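Malirton Glass Top for Wooden Tables
Item no. 381
Sold by Gebretsadik Home – Tables and Table Parts

Clear glass sheet for laying over a wooden tabletop. Protects the surface from cups, keys and pens and leaves the wood grain showing. Supplied plain, or with one of our etched designs. Cut to order from a paper template or from measurements.

Shapes: round, oval, rectangular, or rectangular with rounded corners
Longest side: up to 90 inches
Edge: polished all the way around
Finish: clear, or clear with pale etching
Supplied with: clear bumper dots, cleaning cloth, care sheet

The glass lies flat on the table under its own weight. No drilling or glue is needed. Wipe the wood and let it dry fully before setting the sheet down, and have a second person help with anything over 40 inches.

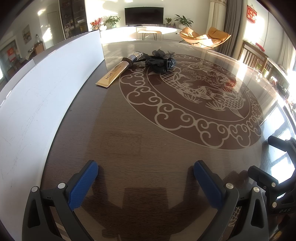
Etched designs are priced separately from the glass. We keep four in the Nendell pattern book: Koi, Crane, Pine Branch and Plain Border. Koi is the one most often ordered for dark wood, and on a dark brown top the pale lines stand out clearly, with the fish and flowers in the middle and the scrolling cloud border running around them. The circle is large, so small items set down near the far edge of the table leave most of it in view. On light oak or maple the etching is fainter. Ask for a sample square before you order if your table is a light color.

Designs were drawn for us by Jayanthi Kulkarni and can be placed in the center or moved toward one end. Mark the position on your template. Custom drawings are accepted – send a clean black-and-white copy with the order.

Care
Clean with a soft cloth and ordinary glass cleaner. Do not use scouring pads on the etched side. Lift the sheet to move it, do not slide it. Hot pans need a trivet.

Ordering
Made to order and not returnable unless damaged in delivery. Report damage within 60 hours with the order number. For template questions write to Remo Negri at the Malirton counter. Orders for the Binder table range do not need a template, only the table name and size.

Page updated Dec 13, 2023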